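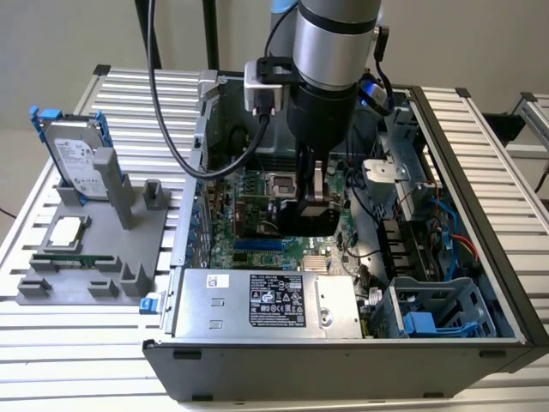

The arm over an opened-up desktop at the Pelonton open day.

I've walked past the Pelonton unit more times than I can remember and never once been inside, so when the doors opened to the public one afternoon in November I was in the queue by half past two, brolly and all. The sign-in sheet said 261 of us had been through by closing time, and it certainly felt like it near the tea urn!

Most of the building is given over to sorting old office kit (keyboards by the crate, monitors stacked on pallets), but the crowd was at the far end, where the Procházka bench is set up. It's a robot arm with a two-fingered gripper and a little camera on its side, and its subject was an ordinary desktop computer lying open on a metal table. Next to the computer is a grey 3D-printed holder with a slot or a pocket for each part, so there's a hard drive standing in its blue tray, a processor, and a green stick of memory lying near the front. I have one very like it under my desk at home, and I've been scared of opening it for years.

The idea is that the arm learns to take parts out of old machines and put them back in, so more of them can be repaired and passed on. Pelonton sent 2532 refurbished computers out to schools and community groups last year, all done by hand, and they'd like the arm to take on the fiddly bits. I asked how long before it does a whole machine by itself and got a laugh and "ask us next November", which seems fair enough. We were given 12 minutes at the bench per group and I could happily have stayed for the hour.

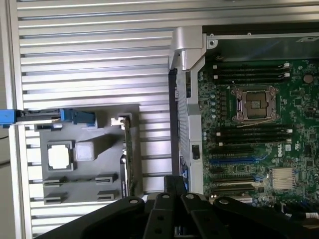 If you missed it

There's another open afternoon planned for the spring, free again, and you'll need to book a place for the bench as groups are kept small. The number 37 bus stops right outside the gate. Bring your dead laptops too, they'll take them off you at reception (chargers as well, if you can find them).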